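Tray

A tray is a shallow, flat-bottomed carrier with a raised edge, used to move a number of small things at once or to keep them together once they have arrived. It is among the simplest pieces of household equipment, and one of the few whose failures are always heard in the next room.

The word is old in English and shares a root with "tree," early trays having been cut from wood. Related terms include salver (a flat tray, usually silver, with no handles), waiter (an older name for a small salver, now mostly confined to auction catalogs, where it confuses people), charger (a large plate that behaves like a tray but is laid under another plate) and platter, which holds the food directly. The line between a platter and a tray is clear on paper. In most kitchens it depends on what was clean.

Parts

The flat area is called the bed or field. The raised edge is the rim, lip or gallery, the last term being used for tall, pierced edges of the sort found on drinks trays. Handles may be cut through the rim, fixed on top of it, or left out entirely on the theory that the user has strong fingers. Some trays stand on small feet, which lift the bed far enough from the table for fingertips to get underneath. Trays without feet tend to be slid to the edge of the table first, a maneuver responsible for much of the early history of carpet cleaning.

Rim height is a matter of compromise. A low rim makes it easy to pick things up and does little to keep them on. A high rim keeps everything aboard but hides small items, and makes a cup awkward to lift by its handle. Café trays usually settle on a rim just tall enough to hold a spill, and not quite tall enough to let the person carrying it reach the table before it is noticed. 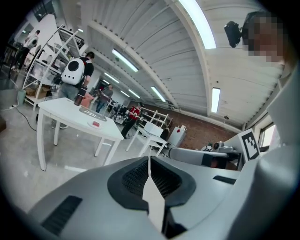 Corners may be square, cut or rounded. Square corners are cheaper to make in wood, where the sides are simply joined. Rounded corners are easier to wipe and are general in molded trays, partly because sharp inside corners are a nuisance to mold and partly because crumbs settle in them and stay for years.

Materials

Wood is the traditional choice. It is quiet, warm to the touch and forgiving of a dropped spoon, but it marks under hot cups and warps if left in a sink. A warped tray rocks, and will go on rocking through an entire breakfast.

Metal trays are thin for their strength. Silver and silver plate were long used for formal service and still are, in houses with someone to polish them. Painted tin was the cheap alternative and became a decorative trade of its own, with flowers, landscapes and fruit applied under varnish. Stainless steel took over in hospitals and canteens. It survives almost anything, and announces each event as it does so.

Lacquer, on wood or paper pulp, gives a smooth surface that resists water and shows every fingerprint. Good lacquer trays are often kept for guests, which in practice means that they are kept in a cupboard.

Glass and acrylic are used where the tray is meant to be looked at, or meant to be overlooked. Both come clear or tinted and both suit pale furniture. From a short distance they can be hard to tell apart, and sellers have not always hurried to help. Glass is heavier, colder and much harder to scratch. Acrylic is light and does not shatter readily, but it picks up fine scratches from grit and cloudy patches from the wrong cleaner.

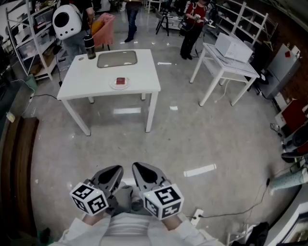

A transparent tray with rounded corners, near the back edge of a white table. The white plate toward the front holds a small red block.

Plastic, fiberglass and pressed paper cover nearly everything else, including the great majority of trays in cafeterias. A typical cafeteria tray has a slightly rough surface to stop plates from sliding and raised lugs on the underside so that air can get between trays in a stack. Without the lugs, wet trays cling together, and the customer at the front of the line must choose between taking two and starting a struggle in public.

Carrying

A loaded tray is steady when the heaviest items are close to the middle and the tallest are close to the person carrying it. Most people know this and load a tray in the order in which things come out of the cupboard. With two hands the tray is held at waist height. With one hand, the restaurant method is to spread the fingers under the center and raise the tray to the shoulder, where it clears the heads of seated diners and leaves the other hand free for doors.

Unloading is the harder half of the job. Each item removed shifts the balance, and well-meaning guests who help themselves from the near side have tipped more drinks than any stair. Training in table service normally includes some instruction in how to take a glass from one's own tray before somebody else does.

The Cernley tray races, held each August, require entrants to carry a teapot and two full cups up the hill on which the town stands and back down again. The course is 356 paces long by local reckoning. The pace was never defined, and short competitors have raised the point. Miłosz Śliwiński won the race in two successive years before the rules were changed to require that the teapot also be full. He has not entered since. The current rules run to 41 clauses, nine of which concern the lid.

Trays that stay put

A large share of trays are never carried. They are set on a table, sideboard or dresser and given things to hold, such as keys, bottles, letters, remote controls or a plant. The tray does no mechanical work in this arrangement. What it does is turn a heap into a display. The same six objects that look abandoned on a bare table look chosen when there is a rim around them, and home decorating magazines have been living on this fact for a long time.

The effect has limits. In his short book The Flat Country, the essayist Wen-hsiung Ko argued that any tray left in a hallway will fill within a month, and that the owner's usual remedy is a larger tray. Ko kept a list of what he removed from his own, and printed it as an appendix. It includes a door hinge, foreign coins and three keys for which he never found a lock.

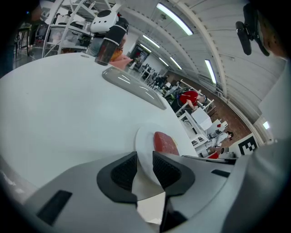 Smoky-gray acrylic on a white tabletop. The glossy surface picks up reflections from the ceiling lights.

Reflections are the usual complaint against glossy trays under overhead lighting, along with dust, which they show as faithfully as a dark car does. A matte surface is kinder in both respects. The makers Ngô, a family workshop best known for shallow tea trays, offer the same patterns in both finishes and advise buyers with young children or cats to choose the matte. Phong Ngô, who ran the shop for many years, is said to have used a dented biscuit-tin lid at home.

Nesting and stackable trays

Nesting sets are made in graduated sizes, each fitting inside the next. Three is the usual number. The smallest is used daily, the middle one on weekends and the largest comes out at holidays, when it is found not to fit through the kitchen door with a person's elbows on either side of it.

Stackable trays are all one size and are judged by how many will stand in a pile. The Monder pattern, a plain oblong with turned-down ends, was sold on the claim that 200 could be stacked safely. Where anyone would keep such a pile was left to the buyer. Its chief rival, the Skolex, had a deeper rim and a raised bar across the middle to separate the soup from everything else. Diners disliked the bar, dishwashers disliked it more, and the design was withdrawn. Secondhand examples are now sought after by gardeners, who find the divided bed handy for seedlings.

Collecting

Advertising trays, printed for breweries and soft drink firms, are the most widely collected kind. Condition of the printed surface matters most, followed by the rim. Rust on the back is tolerated. Brayan Restrepo and Quang Phí, whose price guide is still in use among dealers, graded trays on a scale from "as made" to "has been a birdbath," and warned against repainting at any grade.

Care

Wooden and lacquer trays should be wiped and dried, and kept out of dishwashers. Acrylic is best washed with mild soap and a soft cloth, and should not be cleaned with ammonia or scouring powder. Metal trays with painted faces can be waxed lightly. Felt on the underside of any tray will protect a polished table, until it gets wet.

See also

Butler's table
Coaster
Lazy Susan
Salver
Tea service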